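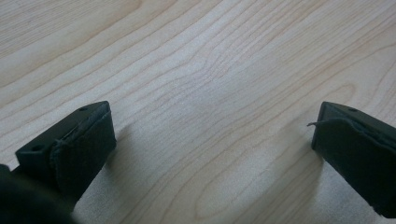 Wiping down and caring for a pale wooden table

I do love a table with a bit of grain to it, all those wavy lines bunching up into points and loops, and it seems a shame to let crumbs and tea get the better of them. My neighbour Beatrice Ondieki taught me this routine when we moved to Esthorpe, and I've kept it up most Mondays ever since (holidays excepted!).

What you'll need

2 soft cotton cloths
200 ml warm water
A small drop of mild washing-up liquid

Step 1. Clear everything off and brush away the crumbs with a dry cloth. Do go right up to the edges, as toast finds its way everywhere in our house.

Step 2. Stir the washing-up liquid into the water, dip in a cloth and wring it out hard, then give it another squeeze for luck. It should feel barely damp.

Step 3. Wipe in long strokes, following the grain where you can. Where the lines curve about I just follow the general direction and don't fuss.

Step 4. Dry straight away with the second cloth, then crouch down and look along the top towards a window. Any smears will show up nicely from there.

Leave it bare for 21 minutes, long enough for a cup of tea in the other room, before you put the placemats back.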